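Zondura open day recordings
README and data card

Last updated December 31, 2022
Maintained by Han-gyeol Jang
Notes on the day by Yasir Marwat

What this is

A small set of recordings from the public open day that Prirkska held in August at its Barbu site. The demonstration was of Zondura, a single-arm handling setup, and it ran on and off through the afternoon in front of whoever had wandered over from the coffee urn. There are 33 recordings here, with the operator's log and the wrist camera stills that go with them.

I was asked to write the notes because I was in the room and don't work for Prirkska. Han-gyeol did the file handling and disagrees with me on a couple of points, which are marked.

What's in the folder

runs/ - one subfolder per recording, numbered in the order they were made
stills/ - 1576 wrist camera stills, pulled at fixed intervals
log.txt - the operator's log, typed as written, spelling left alone
handout.txt - the text of the sheet given to visitors
notes.txt - my own notes, tidied a little

There is no sound. There was a room microphone, but it picked up visitors talking and we didn't have their permission to share it.

What the handout said

The sheet promised "reliable handling of everyday containers and their contents in an ordinary room". I have three complaints about that sentence. Reliable isn't defined anywhere on the sheet. "Everyday containers" covered a narrow choice of things on the day, all picked by the people running the demo. And I'd want to know whose room is ordinary. The arm had been set up on site two days earlier, and the operators had clearly had plenty of practice with it by the time the doors opened.

None of that makes the demo dishonest. It does mean you shouldn't read the recordings as a test. A visitor asked me whether this meant the thing could work in her café kitchen, and I told her I had no idea, and I still don't.

How the runs were made

An operator drove the arm by hand controller in 17 of the runs. The rest were under the arm's own control, using a program supplied by Dustov. The difference was not announced to the audience. You could work it out by watching the operator's hands, but most people were watching the gripper, as you would. The log says which is which, and I'd urge anyone using this set to split on that column before doing anything else.

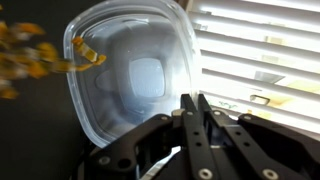 Han-gyeol thinks I'm being unfair about this, and points out that there was a sign by the door saying that some runs would be operated by a person. There was. It was at knee height and behind a coat stand for a good part of the afternoon.

Between runs the bench was reset by a person. Those resets were not recorded. I think they should have been, as the time spent putting things back is part of what the setup costs you. If you only have the runs, the whole thing looks a lot quicker than it felt standing there.

Labels

Each run has one label, given by the operator straight afterwards: done, partly done or stopped. I asked what "partly done" meant and got two different answers from two operators. We have left the labels as they were. If you need something firmer, relabel from the recordings and please send us what you come up with.

Stopped runs are included. Prirkska agreed to this without any fuss, and I'll give them credit for it, having been to demonstrations where the bad runs vanished before lunch.

Known problems

- The clock in the log and the clock in the recordings don't match. The gap is roughly 400 milliseconds and it isn't steady. Han-gyeol's view is that it doesn't matter at this speed. Mine is that it depends on what you're trying to measure.

- Lighting was whatever the room gave us. Plenty of stills have very bright and very dark areas together, and clear plastic against a bright background is hard to make out. Don't correct the exposure and then report results as if you hadn't.

- Moving items blur. We haven't removed blurred stills.

- Run 9 was started twice. Both halves are in the one subfolder, with the first half renamed.

- The force readings for the last few runs are missing. The log just says "cable", with a question mark.

What it might be good for

Checking whether a method that behaves nicely on clean lab footage holds up on messier material. Practising labelling. Showing students what a demonstration looks like from the wrist end, where it's a good deal less impressive than it is from the visitors' side of the rope.

What it's no good for

Success rates. I know someone will work one out anyway. The set is tiny, the labels are loose, and a person was driving for a large share of it. Please also don't use it to compare Zondura with anybody else's arm, as nothing about the day was set up for that.

People in the recordings

We went through all the runs looking for faces and took out the stretches where a visitor could be recognised. If you come across one we missed, write to Han-gyeol with the run number and it will be taken down.

Using and sharing

Free for teaching and research. Keep this file with the data, including the parts Prirkska might not enjoy. They've read it and asked for one change, to the spelling of Dustov, which I had wrong.

Changes

Second version: added the operator's log, fixed the numbering after run 9, put the stopped runs in the same folder as the others.
First version: recordings and stills only.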